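Re: [tadden-flyers] Bumped off the morning Tuver flight

> They told us at the gate that the flight was overbooked and gave
> our 2 seats to somebody else. No cash, just a meal voucher.
> Has anyone had any luck complaining?

Oh, you poor things! Marchand did the same to us in October, at ten to six in the morning, and the desk staff just shrugged. 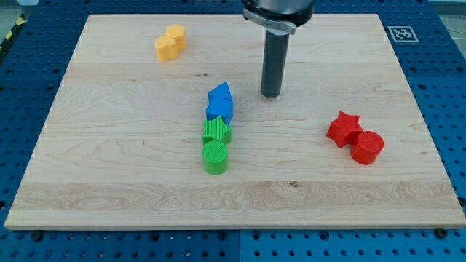
Don't accept the voucher as settlement, whatever they say. I wrote to them twice, got a form letter, then sent the boarding passes (keep yours!) and they paid 411 in the end. It took more than 2 months, mind.

Do you still have the booking email?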